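Les petits coins de la rue Celletti : galerie

Accueil > Entretien > Galeries > Sanitaires

Mise en ligne : 11 juin 2020

Cette page complète la fiche sur l'entretien des toilettes, que plusieurs lecteurs trouvaient trop sèche. Elle porte sur une petite salle d'eau d'appartement : une cuvette blanche à poser, un meuble bas, un sol à l'aspect de bois, une poubelle à portée de main. Ce type de pièce se nettoie vite quand on suit toujours le même ordre. On y perd en revanche beaucoup de temps quand on commence par le sol et qu'on finit par la cuvette.

L'appartement de la rue Celletti compte 41 mètres carrés. La salle d'eau en occupe peu, et le passage entre le meuble et la cuvette est étroit. La page précédente de la série (la cuisine, publiée en mai) traitait des plans de travail et de l'évier. La suivante portera sur la douche.

L'ordre que nous suivons est le suivant. On sort d'abord ce qui traîne par terre, tapis compris. On relève l'abattant et la lunette ensemble. On verse le produit sous le rebord, en faisant le tour complet, et on le laisse agir 9 minutes. Pendant ce temps on peut s'occuper du miroir et du lavabo, avec un autre chiffon. On revient ensuite à la brosse : le rebord, puis les parois, puis le fond. On tire la chasse avec la brosse encore dans la cuvette pour la rincer. Les faces extérieures viennent après, et le sol en dernier.

Pour le produit, un gel détartrant ordinaire convient. Nous avons utilisé le Gronard pendant longtemps, puis le Bivano, dont le bec coudé passe mieux sous le rebord. Ne jamais mélanger un détartrant acide avec de l'eau de Javel : le mélange dégage du chlore. Dans une pièce de cette taille, il faut laisser la porte ouverte et la ventilation en marche.

Les photos

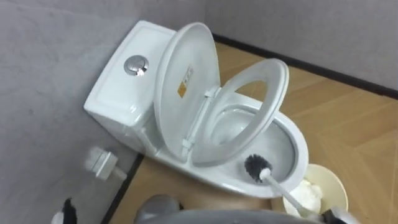

La brosse au repos dans la cuvette, abattant et lunette relevés. Le bouton de chasse chromé, sur le réservoir, est en deux parties.
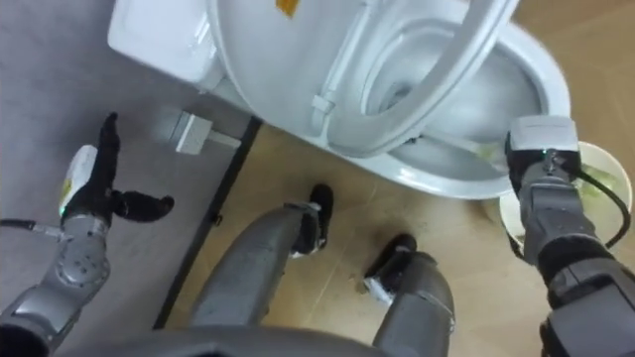 Tête vert pâle contre l'émail. Le support rond de la brosse est posé au sol, tout près de la cuvette.

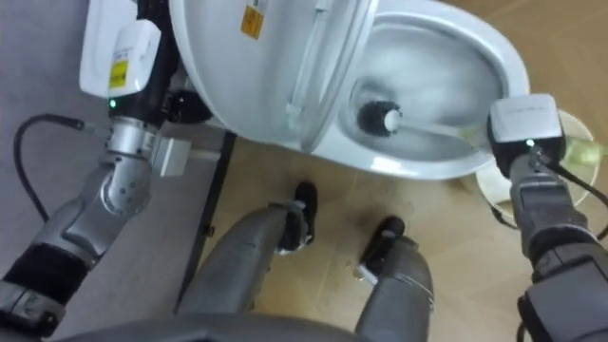 Manche blanc, tête ronde à poils noirs, un peu d'eau au fond. La lunette est presque à la verticale.
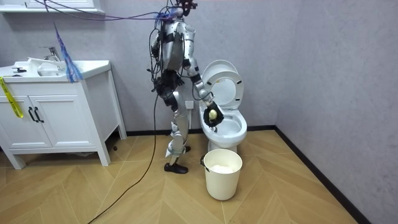 Le côté du meuble blanc à deux portes, avec ses poignées noires, et la cuvette ouverte. La poubelle blanc crème est juste devant.

Nanami Takeda n'est pas d'accord avec l'ordre proposé plus haut. Elle écrit qu'elle commence par l'extérieur de la cuvette, avant de verser le produit, parce que la poussière du socle et des charnières tombe sinon dans une zone qu'on vient de rincer. Elle ajoute qu'un chiffon sec suffit à ce moment-là et que le passage humide peut attendre la fin. Chez elle, la lunette se déclipse, ce qui permet de nettoyer les charnières au-dessus du lavabo ; elle le fait toutes les deux semaines. Elle demande aussi combien de temps nous gardons une brosse.

Sur le premier point, les deux méthodes se valent. Le dépoussiérage à sec est utile dans les logements où la salle d'eau sert aussi à sécher le linge, car les peluches se déposent derrière le réservoir et collent dès qu'on les mouille. Nous l'avons ajouté à la fiche imprimable.

Sur le second point : une brosse à poils se remplace quand les poils s'écrasent ou restent tachés après le rinçage. En usage normal cela arrive au bout de quelques mois. Une tête en silicone dure plus longtemps mais accroche moins bien le tartre du fond. Certains modèles ont une tête qui se dévisse, et l'on ne rachète alors que celle-ci.

Le support demande autant d'attention que la brosse. L'eau qui s'égoutte y stagne et c'est souvent de là que vient l'odeur. Il faut le vider dans la cuvette à chaque nettoyage, le rincer à l'eau chaude, puis y mettre un fond de produit dilué. Avant de ranger la brosse, on coince le manche entre la lunette rabattue et le bord de la cuvette, tête vers l'intérieur, et on la laisse égoutter le temps de faire le sol.

Quelques précisions demandées par courrier

La lunette. On nettoie le dessous autant que le dessus, y compris les tampons qui reposent sur l'émail. Éviter les poudres abrasives sur le plastique : elles laissent des rayures où la saleté revient. Un chiffon microfibre et un peu de savon liquide suffisent.

Les charnières. Une vieille brosse à dents passe dans les angles. Si les fixations ont pris du jeu, les resserrer à la main par-dessous avant de nettoyer, sans forcer.

Le bouton de chasse. Un chiffon humide puis un chiffon sec. Le vinaigre laissé trop longtemps peut ternir la finition.

La poubelle. Un modèle petit et facile à rincer est préférable. On la vide avant de commencer, on passe l'intérieur à l'eau savonneuse et on la laisse sécher retournée.

Le sol. Sur un revêtement qui imite le bois, la serpillière doit être bien essorée. L'eau qui reste autour du pied de la cuvette finit par marquer les joints. Partir du fond de la pièce et reculer vers la porte.

Le tartre ancien. Si une trace grise reste au niveau de l'eau, on peut abaisser le niveau en poussant l'eau vers l'évacuation avec la brosse, couvrir la trace de papier imbibé de vinaigre blanc et laisser toute la nuit. Il faut parfois recommencer. Isamu Ogura recommande l'acide citrique, qui sent moins fort, à raison de deux cuillères à soupe dans un demi-litre d'eau tiède. Nous l'avons essayé avec un bon résultat sur une trace récente. Sur une trace de plusieurs années, le vinaigre laissé une nuit a mieux marché, au second passage.

Les gants. Une paire réservée aux toilettes, d'une autre couleur que celle de la cuisine. Les rincer avant de les enlever et les suspendre par les doigts.

Fréquence

Cuvette : deux fois par semaine. Extérieur, lunette et bouton : une fois par semaine, plus souvent si le logement est partagé. Support de brosse et poubelle : une fois par semaine. Derrière le réservoir et autour du pied : toutes les deux semaines. L'intérieur du réservoir se contrôle deux fois par an ; un dépôt calcaire sur le mécanisme explique beaucoup de chasses qui coulent sans arrêt.

La fiche imprimable tient sur une page et peut se fixer à l'intérieur d'une porte de placard. La liste des produits y est classée par usage. Le détartrant en pastilles Maluleke n'y figure plus, faute d'en trouver encore chez nos fournisseurs habituels.

Les remarques sur cette galerie peuvent être envoyées par le formulaire de contact, rubrique Entretien. Les questions de plomberie (fuite au pied, joint, robinet d'arrêt) sont traitées dans une autre rubrique.

Galerie précédente : la cuisine
Galerie suivante : la douche (à venir)
Retour au sommaire Entretien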